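Garage bench tips: looking after the driver aids on an ordinary car

Most of what I put up on this page is about the workbench, jars of screws and getting glue off things, but the question I've been asked most since October is how to look after all the automatic gear that comes on cars these days. Ours has lane keeping, adaptive cruise that follows the car in front down to a stop, and the emergency braking. I'm no engineer (I fix lawnmowers!) but I've had the thing for 48 months now and I've got a set of house rules that the whole family drives by. They're taped inside the glovebox lid. Borrow whatever's useful.

Rule one, clean the glass before you blame the car. The camera sits up behind the mirror and it looks through one little patch of windscreen. Mine used to drop out of lane keeping every second evening and I was all set to book it in, and then I wiped the inside of the glass. The inside! There was a greasy film on it you could have written your name in. I use a microfibre cloth that's been through the wash with no fabric softener, a bit of plain warm water, then a dry cloth. Spray the cloth, never the glass, so nothing drips down into the camera housing.

Rule two, find out where your radar lives. On ours it's low down behind the front grille, and it hates mud, thick wax and novelty stickers. Check the handbook for yours. I had a number plate surround from Gesa that sat a finger's width too far forward and it gave me a sensor warning for a fortnight. Off it came, and into the drawer with all the other good ideas.

Rule three, leave the following gap on the longest setting and leave it there. My kids reckon it's a granny setting. Fine by me. People cut in, the car eases back, and you get home at the same time anyway.

Rule four is the one I go on about. Following the car in front and obeying the lights are two separate jobs, and plenty of cars only do the first. Ours will pull up nicely behind somebody who's stopped, but it has no idea what a red light means, and if there's no car in front then the stop line is entirely on me. So my foot is over the brake coming up to any set of signals, every time, cruise on or off. Same with turning arrows. Read the signal for your own lane yourself and don't go just because the car ahead went.
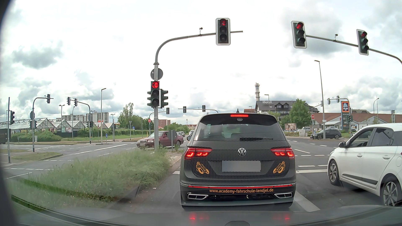
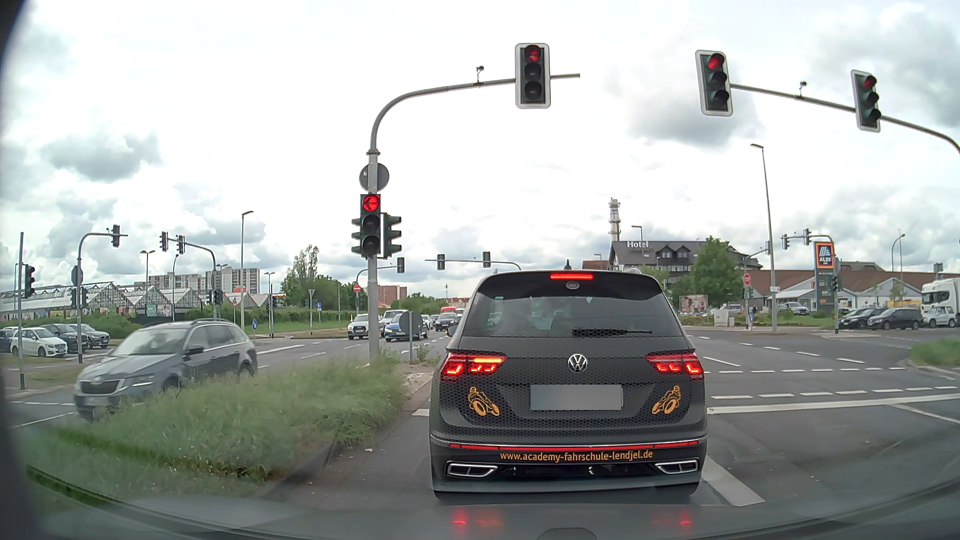
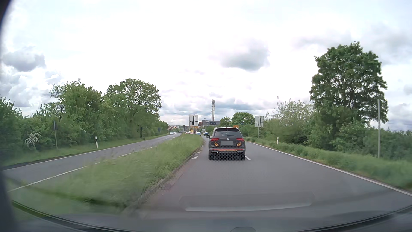

Following a Volkswagen SUV: the first two stopped behind it with the overhead lights on red, the third on the road with the lane arrow signs up ahead.

Rule five, pick your lane early and do it by hand. As soon as I see the arrow signs I switch the steering help off and put the car where I want it. Lane keeping is happy with a nice solid edge line, but where the road widens and the paint gets worn, ours has a little think about it, and I don't want it thinking while I'm trying to work out if I'm going left. There's a button on the end of the stalk. Learn to find it without looking, sitting in the driveway with the engine off.

Rule six, both hands on the wheel. Some people hang a weight or wedge an orange in there to fool the hands-on sensor. Please don't. If the steering nags you too often, hold the wheel a bit lower and lighter, at quarter to three or just under, and it generally picks you up.

Rule seven, write things down. I keep a small notebook in the door pocket (a Derese one with the waxy cover, it survives coffee) and every time the car does something odd I jot down the mileage on the clock, the weather and what the dash said. First entry is at 2,719 km: "braked for nothing, low sun, wet road." When we had the windscreen replaced I took the notebook in with me, and the fellow at the counter went straight to the right page of his own checklist.

Which brings me to windscreens. If yours gets swapped, ask in plain words whether the camera will be recalibrated and get it on the invoice. The shop out at Buminberg wanted 84 dollars for it on top of the glass. I paid up and I'd do it again tomorrow. Same question after a bumper repair, or new suspension, or a proper whack from a pothole. Wheel alignment too, on some models.

A few small ones to finish off:

Tyre pressures, all four, once a month. Uneven pressures make the car pull and then the lane keeping fights the pull, and you'll feel it twitching.

Don't park a phone, a dash ornament or a pale-coloured hat up on the dash. They reflect in the glass, and the camera has to look through the same glass you do.

Software updates: do them at home in the evening, with the car plugged in or the battery in good nick, and read the notes. One of ours quietly put the following gap back to medium.

If somebody else is borrowing the car, spend five minutes in the driveway showing them what it does and, more to the point, what it won't do. My brother-in-law drove all the way to Brovolwood and back with the cruise set at 100 and hadn't found out how to cancel it except by braking.

Next time it's back to the bench, with what to do about a vice that's seized solid. Bring penetrating oil.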